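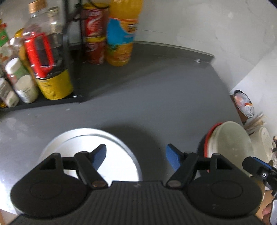 Ntombi Adams told me she put up with her stiff neck for months before she brought it up with anyone, and that she only signed up for our first round last year to get out of the house. She stayed for every visit and has been asking me when we'd run another one. Well, we're running another one!

I'm Rostyslav Mykhailiuk, a physical therapist at the Konbridge Neck and Shoulder Clinic in Tenurberg, and I'm looking for 31 more people for a study on neck pain that travels into the shoulder or down the arm. We need 124 in all and the first 93 spots went fast (thank you, Tenurberg). If your hand tingles when you look up at a high shelf, or you wake up with an ache between your shoulder blade and your neck, I'd love to hear from you.

What we're comparing is two sets of home exercises. One is the usual set of stretches we've handed out for years. The other is slower and has a lot of small holds in it, and it takes longer to learn. A computer picks which group you land in, so please don't ask me to put you in the new one. I can't, and I get asked a lot.

You can join if you:
are between 35 and 70
have had neck and arm symptoms for at least six weeks
haven't had surgery on your neck
can get to the clinic four times, starting in August

Please see your own doctor first if your arm is getting weaker, if your walking feels off, or if you've had a recent fall or car accident. That needs a proper look right away and a study is the wrong place for it.

Visits last an hour. You'll do some simple movement and grip tests and fill in a form that I admit is too long. Parking behind the Didenko building is free, and we pay $111 once your last visit is done. You can quit whenever you like, and it won't change your regular care here.

To sign up, call the front desk and ask for the neck study, or stop by Room 3 and leave your number. I call everybody back myself, usually after four.

Posted 24 July 2019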